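Gear Cell at Flandton: Setup and Care FAQ

Answers for people who run or look after the tabletop gear cell. Most of these came up during training in June. If your question is about the Stulamell controller software, check its own help pages first.

What does the cell do?

It picks metal spur gears with a two-finger gripper and places them where the job file says. The arm works over a dark gray tabletop. A small camera at the wrist looks out between the fingers, and its live view is what you will use for most of the checks on this page.

Do I need to check the gripper before every shift?

Yes. Open and close the fingers once with nothing between them, then do one slow pick with a single gear. Watch the wrist view while you do it. You want to see the gear face clearly, and you want to know which finger it is resting on. 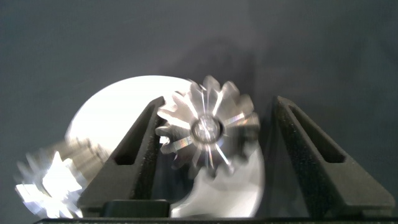
Wrist view with a spur gear at the tip of the left finger.

The gear sits close to one finger. Should it be centered?

Before the fingers close, a small offset is fine. The fingers will push the gear across as they come together. If the offset is the same on every pick, correct the pick point in the job file. Do not bend or shim a finger to make up for it.

Why do the gears look so bright on the monitor?

They are shiny metal and the lights are strong. Some glare on the teeth is normal and the job does not depend on reading it. If the whole gear turns white and you can't make out the bore, lower the exposure one step and try again. Leave the room lights alone, as the other settings were made with them on.

How do I check the start position?

Send the arm to the start position and look at the wrist view. Three things matter:

The straight left edge of the tabletop should be in view, running up and down.
The front edge should show just above the gripper base.
Both fingertips should be at nearly the same height.

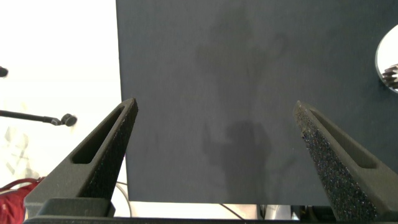
Both fingers open over the tabletop, with the left and front edges in view.

If the tabletop edge is missing or badly tilted, stop there. Run the homing routine again before you touch any saved points. Most wrong start positions we get are a skipped homing step – the arm was moved by hand with the power off and then started straight into a job.

What is the pad material on the fingers, and can I swap it?

We use Grindovska grip sheet, cut to the length of the inner face. It has a coarse, grainy surface. Please don't use household foam tape in its place. It is too soft for metal parts and leaves glue behind when it comes off.

How do I clean the pads?

Use a dry, stiff brush with the gripper open and the arm stopped. Brush from the base toward the tip. No solvent and no compressed air. Clean after every 300 picks, or sooner if parts begin to slip.

There are dark shapes on the tabletop in the camera view. Is that dirt?

Usually not. The arm and gripper show up on the surface as soft, blurry dark patches. Jog the arm a little to one side. If the patch moves with it, it is a shadow or reflection and you can ignore it. If it stays put, wipe the table with a lint-free cloth.

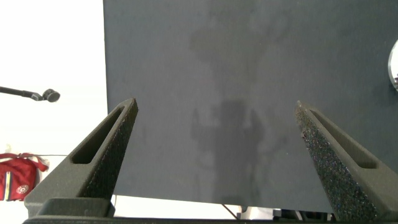
Soft dark patches on the work surface between the open fingers.

Can other equipment stay next to the table?

Stands, boom arms and bags can stay beside the table if they are outside the arm's reach. Before a job, run the path once at low speed with your hand on the stop button. Keep straps and loose cables off the work surface at all times. If you move a stand after that slow run, do the run again.

When should a pad be replaced?

Look at the inner edge just below each fingertip, where wear tends to start. Crumbling there is the usual first sign. A small rough patch can be watched for a while, but write it in the log. Replace the pad when gears slip on two picks in a row, or when you can see bare finger through it. Change both sides together so they grip evenly.

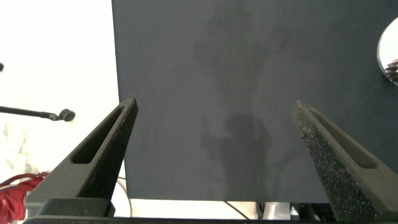 How do I change the pads?

1. Open the gripper fully, stop the arm and switch off the power.
2. Peel the old pad from the base end. Go slowly near the tip, where the finger is thin.
3. Scrape off leftover glue with a plastic scraper.
4. Press the new pad on from the tip down and hold it for 4 minutes.
5. Power up, run homing and do the slow single-gear pick again.

Do I have to recalibrate after a pad change?

Not the arm. The closing width does need to be set again, as new pads are thicker than worn ones. The menu item is under Gripper, then Width.

Who do I call if a finger is cracked?

Take the cell out of use and contact Eshun, who supply our fingers. We keep 2 spare pairs in the parts drawer. Don't glue a cracked finger, even for a short run.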